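Notebook, February, bench 2, started a bit after lunch

Picking up from Xiomara's note on the insertion task. She's right that the policy gets sloppy once the left gripper has the stick. It grabs fine, it lifts fine, and then it sort of wanders over the lid like it's looking for its keys. I went back through the 155 demos from the Grisville batch and I think it's us! Booker and I both pause above the cup when we teleoperate (me way more than him), and every pause is a pile of nearly identical frames with nearly zero motion. So the network learns to hover. Of course it does.

What I tried today: drop the dead frames before training. Anything where both wrists move less than a small threshold gets thinned out, except near a gripper open or close, which I left alone so we don't wreck the grasp timing. Script is in the Irnik folder, it's ugly, don't judge. That took the median episode from 840 steps down to something a lot friendlier. I also threw out 9 demos where the stick slipped during the lift.

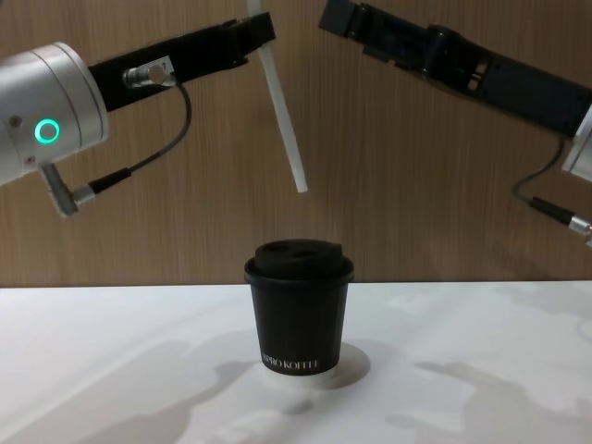

Retrained overnight settings, same seed as Xiomara's run, same chunk length. Hovering is clearly shorter, and the approach comes down in one move most of the time instead of three little stabs. Misses are still misses though. When it's off, it's off sideways, and it doesn't correct, it just commits (kind of admire the confidence). My guess is the wrist view can't tell where the sip opening is against a black lid, and the chest camera is too far away to help with that last bit.

Booker thinks it's the stick angle in the fingers instead. Could be! The grasp varies a lot and we never logged it. He wants to run the Begay calibration again before we argue any more, fair enough.

To do: rerun with the threshold halved, save wrist crops for every miss, ask Stadville if they still have the lighter lids. Also label the checkpoints properly this time, I lost half an hour to "final_new_2".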